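The Sunday Table

My aunt Delphine believed that a table ought to be cleared the same day it was used, and she held to this the way other people hold to church. It didn't matter if the last guest had left at midnight and it had started to snow, or if she had been on her feet since before it was light. She would tie her apron back on (she had usually taken it off for the goodbyes, so as to look like a woman of leisure) and she would say, to whoever was left standing in the room, "Well, let's have it decent."

I was nine the first time I was the one left standing. I'm a good deal older than that now, and I live in her house on the hill side of Lernenville, and I own her dustpan, or anyway the great-grandchild of her dustpan, because the original one cracked down the middle the winter the pipes went and has been replaced more than once. But I still say it. I say it to the cat. Well, let's have it decent.

The tea I want to tell about was in January, in the back room, which has always been the cold room and which we only opened up when there were more people than the kitchen could swallow. It was the first one I had given since she died. I hadn't planned on giving any. Then Stuart Whiteley, who had kept the hardware store down in Sasside for as long as I could remember and who had come to every one of her Sunday teas without ever once being invited, stopped me outside the post office and asked me what time.

"What time what?" I said.

"Sunday," he said. He looked at me with such plain patience, holding his hat in front of him with both hands, that I heard myself say three o'clock.

So there it was. I went home and found her recipe box and sat on the floor with it until my feet went numb. Her cards were no help at all. She wrote down what went into a thing and never what you did with it, and on the card for the spiral rolls, the ones everybody asked for, she had written only "butter, more than that, 400 and watch them." I made them four times that week. The first batch I gave to the birds, and I believe the birds talked it over. By Saturday night I had a batch that at least went around in a spiral, and a pan of brown biscuits that were rough on top the way hers were, and I went to bed with flour in my eyebrows feeling that I might possibly get away with it.

I thought there would be 6 of us. She always wrote her numbers as numbers, even in letters, and I've caught the habit when I'm nervous. But Stuart had mentioned it at the store, you see, and the store is where everybody goes when the weather is bad and a hinge is loose. By a quarter past three we had the Higuchi sisters and their mother, and the whole of the Clarkell Road carpool, and a young couple with a baby whom I had never seen before in my life and who turned out to be looking for the house next door. They stayed. The baby was put down on the pile of coats and slept there like a small emperor.

I had spread the big brown mat over the table, the one she used for sewing and cutting and anything else likely to leave a mark, meaning to put the good cloth on top of it. I never got as far as the cloth. People just came in and set things down, plates and elbows and a jar of somebody's plum jam, and Mrs. Higuchi told me it looked very modern. I've chosen to believe her.

What I remember best is the noise. I had forgotten that room could hold so much of it. All through the fall I had kept the door shut and told myself it was to save on the heating, and now there was Stuart at the far end telling the story about my aunt and the traveling piano tuner, with his hands going up and down like a man landing airplanes, and the younger Miss Higuchi laughing so hard that she had to put her biscuit down, and people saying oh, she never, and Stuart saying she did, she did, I was holding the ladder.

They ate nearly everything. Someone had knocked over a cup early on, and all the cloths were in the wash, so a yellow kitchen sponge had been pressed into service and then forgotten, and the young father, who was a nervous talker, had picked the thing up and torn it to bits while he explained to me about mortgages. I don't think he knew he was doing it. He had lovely manners otherwise.

By six they had all gone, calling back up the path to each other to mind the ice. I stood in the doorway until I couldn't hear the last car, and then I turned around, and the house was quiet again in that heavy way it had learned that year, and I thought, leave it. Leave it until morning, who's to know? My back hurt. My good shoes had been a mistake since noon.
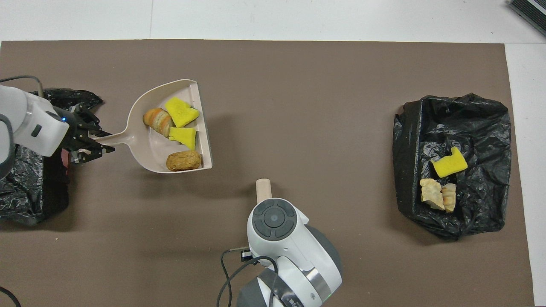 I got as far as the bottom stair. I had my hand on the rail and one shoe off, and I could hear her as clearly as I've ever heard anyone. She wasn't cross about it. She was never cross about it. She simply couldn't imagine that a person would go up to bed with crumbs on the table, any more than she could imagine going up to bed with the front door standing open.

So I put my shoe back on, and I tied on the apron, which still went around me almost twice, and I opened up a black trash bag and gave it a good shake. I did the job in her order. Plates first, then cups, then anything a mouse would care for, and only then the bits and pieces. She used to let me hold the dustpan when I was small, and she would sweep toward me with great solemnity, and if a crumb jumped over the lip she would say, "That one's for the mice, then," and we would leave it until the second pass.

It took me the better part of an hour, and I'll admit that some of that was spent sitting down. I ate a heel of bread with the plum jam on it. I found one mitten, blue, very small. I found that somebody had wound the clock on the shelf, which had been stopped since the summer, and had set it to the right time, and I've never found out who, although I have my ideas and they wear a hat.

When the mat was bare I wiped it down and rolled it up and stood it in the corner behind the door where it had always lived. Then I did a thing she never would have done. I left the door of the back room open, heat or no heat, and I went up.

The telephone rang on Monday before I'd had my coffee. It was Stuart, shouting a little, as he does on the telephone, wanting to know whether it would be three o'clock again or whether I was thinking of making it half past two, on account of the light going so early.

I told him half past two. I told him he could bring the butter.

Contact the editors | Copyright remains with the author | Back to top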